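Hi Aurelia, quick June update on the Flirnitz room, as promised!

The gray carpet is staying. I went back and forth on it (Liviu Radu wanted it gone), but the streaky pattern is growing on me and replacing it would have eaten 17 percent of the grant. 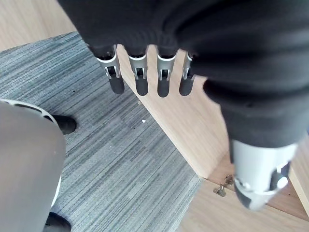
Spending so far is 58 percent of what you gave us, so we're fine there. I still owe you two receipts from Venska, and I'm chasing them.

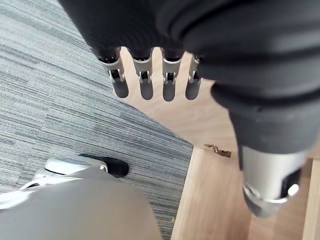 The light wood against the gray looks so much nicer than I'd hoped, and Liviu has come around too, sort of. He'd still like a darker stain, but I'm holding out!
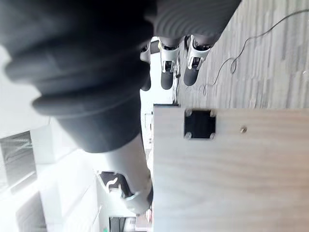 Left to do: the paint order from Rolland, the door, and a proper vacuum before the open evening at 7. I'll send the final numbers after that.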